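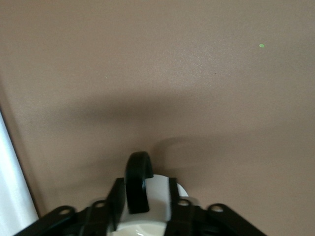 Sat 6 June

Up at half past six because of the gulls. Made tea and sat on the back step until the sun got round to it. Dry all week now and the water butt is down to the last few inches, so I did the beans with the can and left the rest.

Took the bus down to Plelside for the walk. Lizelle Botha had saved me a seat. She has been going over the old railway maps again and thinks the path we want comes out behind the Carneck quarry and not by the chapel, as it says in the leaflet. I said we would find out soon enough. There were more people than last month, mostly from the Wednesday group, and one couple I didn't know with a spaniel.

The first part is all uphill through the bracken. Slow going. My left knee was fine until the second stile and then it started its clicking, though it didn't hurt. We stopped at the top for sandwiches (cheese and pickle, a bit warm by then) and had a good view over to the reservoir. The level is low there as well and the old wall is showing along the east side. I have not seen it since the summer we moved here.

Lizelle was right about the quarry. The path drops down between two fences and comes out by the weighbridge, 12 minutes before we expected to be anywhere. The gate was tied up with blue rope and we had to climb it. Someone ought to write to the council about that. I probably will, on Monday.

Tea at the Meléndez café afterwards. They have put the prices up and a pot for two is now £4, but you do get the hot water jug without asking. Had the lemon slice. Lizelle had nothing, as she was going out to eat later, then finished half of mine. We talked about July and whether to do the coast path in one go or split it over a weekend. It is roughly 65 miles in all, so I think a weekend is hopeful. She wants to do the northern end first. I would sooner start in the south and have the wind behind us. Left it undecided.

Missed the ten past four by a minute and waited for the next one. Home by half five. My boots have gone at the heel again – the left one, same place as last time. The man at Wilex glued it in the spring and said it would see me through the year. I will take them back on Tuesday and see what he says. If they want paying again I may as well put the money towards a new pair.

Soup for supper and the end of the loaf. Rang my sister, who was out. Wrote the bus times for the northern end on the back of the envelope and put it behind the clock. Must remember to move the tomatoes tomorrow, and to give Lizelle her flask, as it has come home in my bag.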